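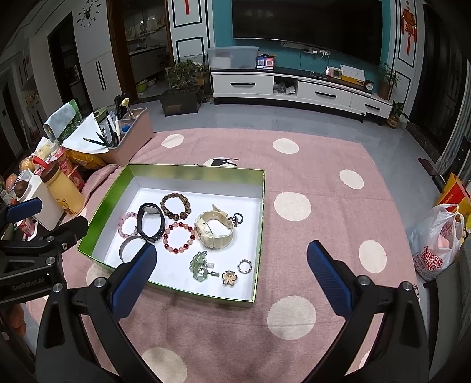

Once everything is in one open box you stop putting any of it on, a reader objected in the letters pages of the Orard Household Guide, and the complaint has followed the open accessory box ever since. The term covers a shallow, lidless container in which small personal items such as bracelets, watches, rings and hair clips are laid out together, usually without dividers. It is also called a catchall, a jewelry tray or a sorting box, and the names are used so loosely that the differences claimed between them should be treated with caution.

Description

An open accessory box has low sides and a flat floor. The interior is often white or another pale color, which sellers say makes small pieces easier to find. That may be true of a dark beaded bracelet or a black fitness band. A thin silver bangle or a cream-colored watch gets less help from a white floor, and catalogs tend to skip this point.

Guides disagree on how low the sides should be. The Orard guide treats anything deeper than 2 inches as a storage box, on the grounds that contents at that depth start to be stacked. Brivard, a seller of home goods, uses the word "tray" for containers well above that limit. No common standard exists.

Typical contents

Mixed contents are the usual reason for having such a box and also the usual objection to it. Common items include:

Beaded bracelets, in one color or in alternating colors
Bangles and plain metal bands
Wristwatches and fitness bands
Finger rings
Hair clips and beaded hair ornaments
Single earrings waiting for the other one

Wristwatches and fitness bands cause the most trouble. Many straps hold a curl when they are taken off, so the watch stands on its side and takes up far more room than it would lying flat. Bracelets end up leaning on it or sliding under it. Writers on household order generally recommend keeping watches apart, though the same writers often illustrate the advice with a box that has a watch in it.

Use in sorting

The box is most often recommended as a temporary stage in tidying. Pieces are emptied from drawers, bags and bathroom shelves, spread out in a single layer, and then moved to permanent places such as a desktop organizer, a lidded case or a set of hooks. A tablecloth under the box is sometimes advised to stop beads from rolling if one is dropped. A patterned cloth makes the bead harder to see once it has landed, and the advice rarely says which kind to use.

The order of work varies by source. The Orard guide starts with rings, as the smallest pieces. Brivard's leaflet starts with whatever is tangled. Either order appears to end in the same result, and the amount of space both give to the question is hard to justify.

In practice the temporary stage is often permanent. A survey by the Riquelme Home Studies Group asked 329 households in Plesley what had become of a box set out for sorting. The group reported that in most of them it was still in use as ordinary storage after 9 weeks. The survey relied on people reporting on their own homes, and the households had signed up after attending a talk on clutter, so the result says little about anyone else. It is nevertheless repeated in nearly every article on the subject, usually without the second half of the method.

Claims about time saved

Brivard's printed leaflet states that an open box saves its owner about 24 hours a year otherwise spent looking for things. No source is given. The figure seems to assume a search every morning and a box that is put back in order every night. Later leaflets dropped the number and kept the sentence around it.

A more modest claim, that people wear more of what they can see, is widely accepted and not well tested. Those who doubt it point out that a piece left in view for months can go as unnoticed as one in a drawer. Both sides argue mainly from their own dressers.

Care of the contents

Pieces kept in the open gather dust, and those that touch can scratch one another. The usual cautions are to keep textured or studded rings away from polished bangles, to close any clip before putting it down, and to lay elastic bracelets flat without stretching them over other items. Silver tarnishes in open air, and a lidless box does nothing to slow this. Linings sold as protection against tarnish are of doubtful use in a container with no top.

Sets with small stones or petals glued in place should be lifted by the base. Most losses from hair clips are blamed on age, but pulling a clip free by its decoration is at least as likely a cause.

Divided and undivided forms

Divided trays are generally sold as an improvement on the open box. They suit rings and earrings well. Larger pieces fare worse: a bangle may not fit the compartment meant for it, and a chunky watch tends to lie across two. Owners of divided trays commonly keep an undivided box as well, for whatever did not fit. Brivard sells the two together under the name Complete Set.

See also

Desktop organizer
Jewelry case
Junk drawer
Watch roll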